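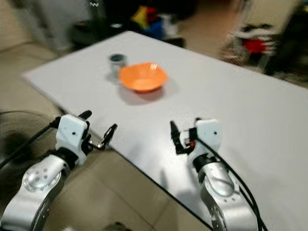
Issue 184

Stains on pale worktops, plastic bowls and metal cups

Reading time: 3 minutes

Most kitchen stains come off with washing-up liquid and time, and most of the damage is done by people who reach for something stronger in the first minute. Start with the mildest thing in the cupboard and work up. Stop as soon as it works.

Plastic bowls and tubs

Tomato and curry are the usual trouble. The colour is carried in the oil, so wipe the bowl out with dry kitchen paper before it goes anywhere near water. Then wash in hand-hot water with more washing-up liquid than you would normally use. If there is still a tinge, mix bicarbonate of soda with a little water to a thick paste, spread it on, leave it for an hour and rinse.

Sunlight will often finish the job. Stand the bowl on a bright windowsill for two or three days, turning it now and then. An orange or red bowl hides all this much better than a white one, and we would always pick a strong colour for mixing sauces.

Don't use scouring pads on plastic. The scratches hold grease and the next stain goes in deeper.

Metal cups and beakers

A brown line inside a stainless steel cup is nearly always tea or coffee. Put in a teaspoon of bicarbonate, fill with hot water, leave overnight and wipe round with a cloth in the morning. Chalky white marks are limescale and want a spoonful of white vinegar in warm water for ten minutes, then a good rinse.

Aluminium is a different matter. Bicarbonate can darken it, so keep to washing-up liquid and a soft brush. If you don't know which metal you have, treat it as aluminium.

Cyril Bellamy of Durnside wrote in about a cup he had polished with 2000 grit paper to get rid of a scratch. The scratch went, but he was left with a shiny patch that didn't match the rest. If you must do it, go over the whole of the outside. 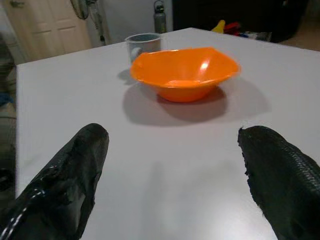

Tables and worktops mark more easily than anything kept in a cupboard, and they are awkward to put right once they have been rubbed in one spot. Wipe spills at once with a damp cloth and dry with a clean one. Go gently on a flat white top with a matte surface like this one, where hard rubbing can leave a shine that shows worse than the stain did. Use light strokes from one edge to the other and keep cream cleaners off it altogether. For ink, dab with a cotton bud barely dampened with surgical spirit, after trying it underneath first.

Turmeric on a white top should be covered with a bicarbonate paste for twenty minutes and lifted off with a wet cloth. Repeat the next day if needed. Don't do this on marble or oiled timber.

Never mix bleach with vinegar or with any other cleaner, and open a window when using spirit.

Next issue: Siamak Shojaei on descaling a kettle in a hard water area, and a reader's way with sticky label marks on jars.

Contact: The Tips Page, 278 Rundberg Road, Durnside
© Durnside Household Tips. All rights reserved.
Back to top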